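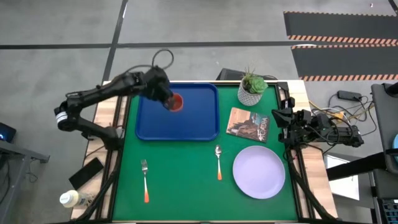 May, bench notes, crane pair in cast aluminum

Second pair out of the sand. Head-up bird is clean apart from flash along the neck seam. Head-down bird has porosity at the bend of the neck again, same place as the first pair. Pour temperature was logged by Latifa and was in range, so I suspect the gate. Zoi wants to move it to the breast and add a riser at the shoulder. Agreed, pattern to be changed before the next pour.

Finishing: 108 mm from base to knee on both birds after trimming. Legs filed by hand, then 240 and 400 grit. Stopped there. Makis prefers a satin surface and the wax sits better on it.

Patina tests on offcuts: the dark gray took evenly in 8 minutes. The warm brown was blotchy at 19 and got worse with a second coat. Dropping the brown.
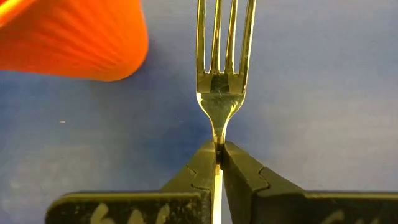 Gold-toned fork, polished finish.

Walgate asked for a bright version of the pair. That means going well past 400 and a lacquer coat – roughly double the hand time. Marina to work out a price before we answer.

To do: recut gate, order felt for the bases, drill and tap the head-down base (M6), return the Rudik sample plate.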